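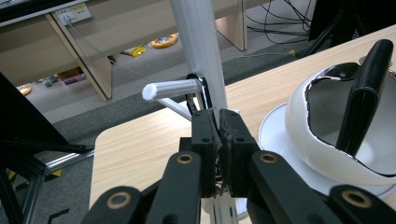

Josphat Were wrote to us in April that a cup stand is judged by the foot and the post, and that our old page spent all its words on the cup. We have rewritten the page accordingly.

Virnau designs and supplies small stands for cups and saucers, for use on desks, counters and shared tables. The company started as a two-person workshop in Plekwood and now employs 10 people in one building. Design, assembly and packing are on the ground floor. Returns and spare parts are upstairs.

A stand has two main parts, a base and a post. The base carries the load. The post gives the user something to hold when the stand is moved, and on most models it also takes a side peg. The peg is rated for light items only – a cloth, a tea strainer, a key ring. It is not a carrying handle, and the instruction leaflet says so on the first page.

We test on ordinary tables. A steel test bench is flat and heavy, and it hides most of the faults that customers report. A wood-grain top with rounded corners and a cable hole is closer to what is found in an office.

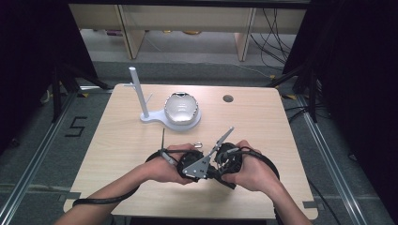

The standard range is called Wendt. It is white and comes in 3 post heights. The base is the same on all of them, so a replacement post fits any Wendt base regardless of year. Watent is the weighted version, intended for counters where the stand is pushed and pulled many times a day. Watent posts do not fit Wendt bases.

Last year we shipped 3,754 stands, of which 1,334 were Watent. Most orders come from offices and schools. We also sell single pieces, but delivery takes longer because these are packed by hand after the bulk orders have left.

Care of the table is part of the job. Every base is checked underneath for burrs before packing. Light wood shows a scratch under low side light long before it shows from above, so the check on the test table is done with a lamp at surface height, after the stand has been lifted off. 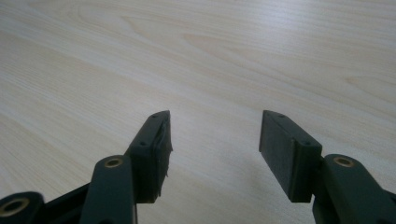
Pads are replaced on request and are supplied in sets for one base. Please state the model name and post height when ordering. Both are printed on the delivery note.

Visits to the Plekwood building are by appointment – the entrance is at the side, next to the loading door. Spare parts can be collected there without an appointment if the order has been confirmed in writing.

Page last revised 14/11/2020.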